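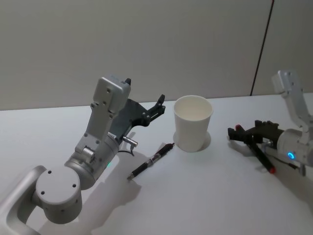 # timen-cell-notes

Setup and maintenance notes for the Timen cell, plus the config files it runs on. Two arms, one white table, pens and markers into a cup. The recorded episodes live in a separate repo; only the hardware side is kept in this one.

## Contents

- `config/` – joint limits, gripper open/close values, home poses
- `calib/` – one file per arm, newest on top
- `log/maintenance.csv` – 538 rows so far, one per job
- `scripts/` – `home.py`, `grip_check.py`, `cable_sweep.py`

## Start of shift

1. Clear the table and wipe it with a dry cloth.
2. Power the left arm, then the right. Wait for both to finish booting.
3. Run `home.py --slow`. Keep a hand on the stop button.
4. Run `grip_check.py` on each side with nothing in the fingers, then with a marker.
5. Put the cup back on its spot and load the task.

Paper cups are fine. Change the cup when the rim gets soft or bent.

## Gripper fingers

Check the finger screws every 180 cycles. If a marker slips or turns in the grip, clean the fingers with alcohol before you touch the force setting. The close value in `config/right.yaml` was set with a marker and is too tight for thin pens, so use `right_pen.yaml` for those.

## Cables

The wrist cables need enough slack for a full wrist turn but must not drag on the table. `cable_sweep.py` runs 16 poses per arm. Watch the loop at the wrist connector on each one – the left side caught twice in March and the connector had to be replaced. Spares are Morix, in the Gutstead cabinet, second drawer.

## Calibration

Redo it after any finger change, any bump, or a table move. The last full run was at cycle 3,098.

## Known issues

- `home.py` times out if the right arm is powered first.
- The Tannous mount plates use a different screw length from the old ones. Don't mix them.
- `grip_check.py` does not write to the log yet. Add the row by hand.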